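Parnton talk, Saturday, second half. Start with the lights up.

Right, slippers! I love this bit. When Ljubica and I took over the guest rooms, every pair lived in a basket behind the bathroom door, and guests kept ringing down to ask for some. So we tried a small trolley by the basin instead.

(Pause. Ask who has a trolley at home. Hands up.)

Why a trolley works: you can wheel it out to mop, and the shelves are open, so a missing slipper shows up straight away. Keep pairs together, toes the same way, top shelf if you can. Leave one shelf free for towels, please, people always want somewhere to put a towel!

Mention Paweena's trick of setting out the slippers last, after the floor is done. It's so simple and I still forget it.

Slow down here. Wood near a basin needs a quick wipe and a dry cloth, every visit.

Then the picture, and leave it up for questions.

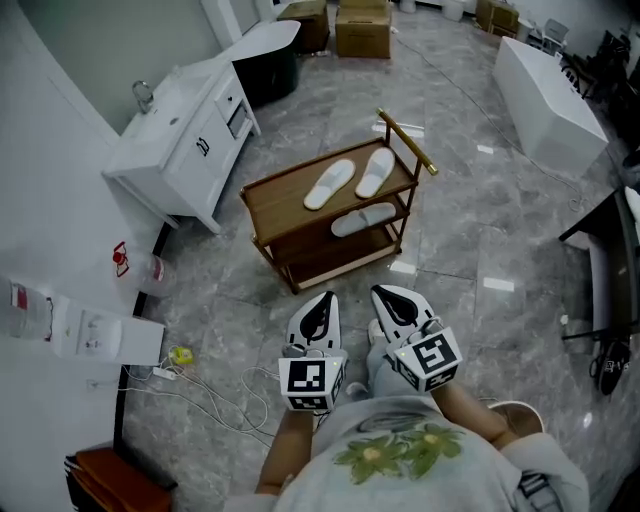
Can disposable slippers be put back out for the next guest?
They should be thrown away once worn. Unopened pairs can go back on the shelf.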